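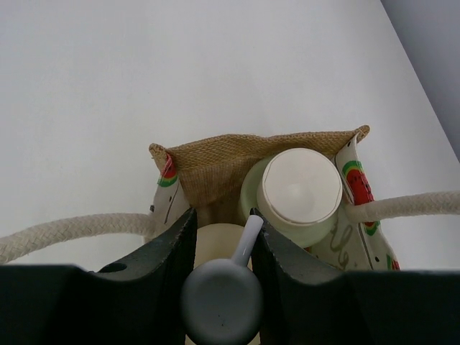
Week 6: Plant fibers, from stalk to yarn

Hi all. These are my notes from Tuesday, tidied up a bit because I went off on a tangent about retting and I know some of you stopped writing. If you missed class, read this first and then do the Billia chapter, it will go down a lot easier in that order.

So last week was seed fibers, mostly cotton. This week is bast fibers, the long ones that grow in the stem just under the outer bark. Flax, hemp, jute, ramie, kenaf. The plant uses them to hold itself upright, and we come along and steal them (sorry, plant).

Jute is the one I love talking about. It likes heat, standing humidity and a lot of rain, so most of it comes from Bangladesh and eastern India. It grows tall and fast, and it's usually cut around the time the flowers start to drop. Cut early and the fiber is fine but weak. Cut late and you get strength, but it's coarse and it fights you the whole way through spinning.

Retting

OK, the tangent! The fibers are glued into the stem by pectin and you have to get rid of the glue. With jute you bundle the stalks and sink them in slow water, and bacteria eat the pectin for you. Too short and the bark clings on. Too long and the bacteria start on the fiber itself. Old hands check by peeling a stalk near the base and seeing how easily it slips, and I have never met a lab test that people trusted more. It also smells terrible. Anyone who came on the Jekum trip last year will back me up on that one.

Flax can be retted in water too, or left lying in the field for the dew to do it. Dew retting gives you that gray linen color. Please get that straight before the quiz, half the class had it backwards last time.

Softening and spinning

Jute has a lot of lignin in it, the same stuff that makes wood woody. That's why it feels stiff and why it yellows in sunlight. Mills soften it with an emulsion of oil and water before carding. Cotton has next to no lignin, so it takes a print cleanly and stays pale, and this is why you so often see the two used together — jute for the body, cotton where somebody wants a pattern or a soft surface.

One thing to watch with mixed pieces is washing. Jute gets weaker when it's wet and cotton gets stronger. They don't shrink alike either, so a seam between them can pucker after one hot wash.

For the lab

Bring your sample swatches and a hand lens. Each pair gets 33 grams of raw jute and the same of flax. We'll tease out single fibers, do the twist test, and look at them under the scope at 200x. Anel Gumede is running the second bench, so go to her with anything about the scopes. She knows them far better than I do.

Write up what you saw in 375 words, and I do mean your own words. If your twist test came out the wrong way, write that down anyway and tell me what you think went on.

Reading for next time: Baloyi on leaf fibers, the sisal section only. Skip the bit on rope grading unless you're curious.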